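Workshop notebook – July, started 9.40 in the morning

Kettle on, radio off, and a whole day on boxes. I said last time that I'd sort out the snack parcels before doing anything else on the Skanlow order, so that's what today is for.

Quick recap for whoever picks this up after me. Skanlow want a mixed snack parcel that goes through the ordinary post and arrives without everything inside being crumbs. The first run is 400 boxes. They'd like it plain on the outside, easy to open, and not stuffed with so much filler that it looks like they're posting a pillow. I do have some sympathy with that last one, I got a mug in the spring that came in enough paper to wallpaper the loo.

Boxes first. We've got two lots in, one from Plandotia and one from Orlandini. The Plandotia ones fold up very crisply and the flaps stay where you put them, which I like. The Orlandini ones are a bit softer at the creases and the flaps spring back at you when you're trying to get your hands in. Both close fine with one strip of tape. Empty weight on the kitchen scales was 339 g for my lined Plandotia sample, a bit more than I'd hoped but still all right for the postage band if we're careful with what goes in it.

Then padding. I tried paper first (shredded, then crumpled) and went off both. Shredded gets into everything, and I was still picking it off my jumper at lunch. Crumpled leaves hollows, so the small packets slide down the side and you lose them. The white padding is much nicer to work with. I've been putting one piece flat on the bottom and standing another up against the back wall, so the bigger bag has something soft to lean on and there's still plenty of room at the front.

Packing order, as I've got it at the moment: padding, then the big bag at the back, then the small packets in front. I tried it the other way round and had to take everything out again to get the big one in. Not doing that twice.
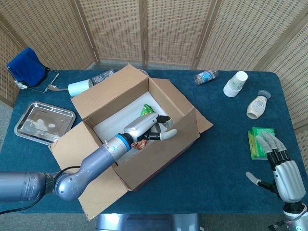

Lined box on the felt – green bag at the back, small orange-brown packet on the inside.

I'm keeping the teal felt on the table, by the way. Cardboard skids about on the bare top and it drives me mad, and on the cloth the box stays put even when you're leaning on a flap. It does collect dust and fluff like nothing else, so it'll need a going over with the sticky roller before we do anything for a client. The rattan screen can stay as well – it makes that corner feel less like a cupboard, and it hides the shelving when people come round.

Early afternoon. Did the weight sums again with a full parcel and got 476 g, lined and taped. Pleased with that! I'd pencilled in quite a bit more. There's room for another small packet if Skanlow want one, though I'd want to try it before promising anything.

Flaps: do leave all of them folded right out until you've finished. I keep wanting to fold the front one in early to tidy things up, and then it's in the way of my wrist for every single packet.

Still to sort out:
Ask Rovov what they'd charge for padding cut to size. I've been doing it with the big scissors and my edges are terrible. Their smallest order is 2,000 pieces, so we'd have to find somewhere dry to keep it.
Try the same layout in an Orlandini box, to be fair to them.
Find the other tape gun. It was on the windowsill last month.
Shake test by hand, then a proper drop test once I've borrowed the mat back from upstairs.

Stopped at 4.15. Sample box is on the top shelf with a note on it, please don't eat the contents.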